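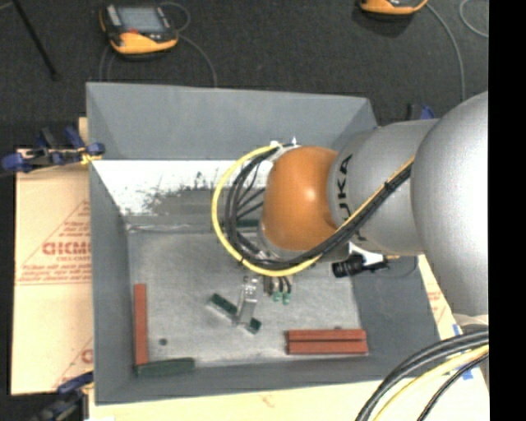
Grostia 62 open-top bin: long-term review

The Grostia 62 is a large rectangular bin with an open top and four sloping sides, sold for bulk parts storage and picking. Ours is the grey version. It has been in the workshop since January and has been loaded and emptied daily.

Surface wear

The upper part of the far wall is still smooth and an even bluish grey. Lower down it is a different story, with a dark, ragged scuff that spreads toward the middle of the wall. The floor has gone mottled, with faint scratches and a dull sheen. I tried a nylon brush and dish soap on the scuff and got very little of it off. The scratches on the floor are shallow and don't catch a fingernail.

Shape

The slope on the walls does what it should. Small castings slide toward the floor and stay there. The cost is floor area, as the base is noticeably smaller than the opening. Measure the base before you order if you plan to use trays or dividers. Our old Hellström dividers did not fit and had to be trimmed by 3 mm on each side.

Cleaning

Swarf collects where the floor meets the far wall. A vacuum with a crevice tool clears it. Wiping alone pushes it further into the corner. Nives Donati on the afternoon shift tips the bin and brushes it out, a quicker method if you have a second pair of hands.

Compared with the Brosen

The Brosen we used before had straighter walls and held more for the same footprint, but parts wedged in the corners. It cost $95. The Grostia was dearer and I would still buy it again for loose parts. For boxed stock, get the Brosen.

Rating: 3 out of 5. One mark off for the scuffing and one for the small base.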